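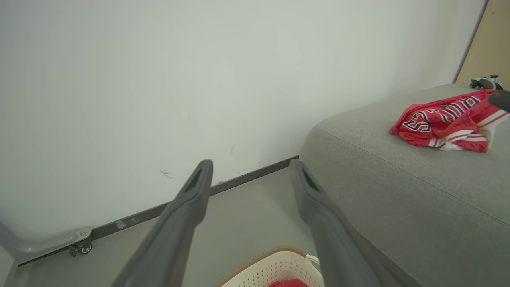 Derkach Title Vacated Ahead of December Card

The Nadotell Wrestling League has confirmed that the Derkach Heavyweight Championship is vacant with effect from October 11, 2024. Yevhen Antoniuk, who had held the belt for 54 days, has been ruled out of competition with a shoulder injury and will not be medically cleared in time to meet the league's defense requirement.

Under league rules, a champion who cannot defend within the set period must return the title. Mr. Antoniuk handed the belt to league officials before the opening match at the Kindutex Arena, in front of a paid attendance of 813. He remains under contract and will receive a title match on his return, on a date to be agreed with the medical staff.

A new champion will be decided by an eight-entrant tournament. First-round matches will take place at the next two regular shows, with the semifinals and final held on a single night in December at the Nonevitz Sports Hall. All tournament matches carry a 20-minute time limit except the final, which has none. In the event of a draw, both wrestlers are eliminated and the opponent in the next round receives a bye.

Vasylyna Stelmakh, director of competition, will announce the full bracket once entries have been approved. "Every member of the roster in good standing was considered," she said. "Recent results carried the most weight, and tag team records were reviewed separately."

The women's championship and the tag team titles are not affected. The tag team champions may enter the tournament as individuals – should one of them win, he will be required to choose between the two belts before the following show.

The Nonevitz hall will be set up for 2910 seats. Season members may reserve up to 2 tickets each before general sale opens. Tickets already purchased for the previously advertised Antoniuk title defense remain valid for the tournament final, and refund requests should be made at the original point of sale.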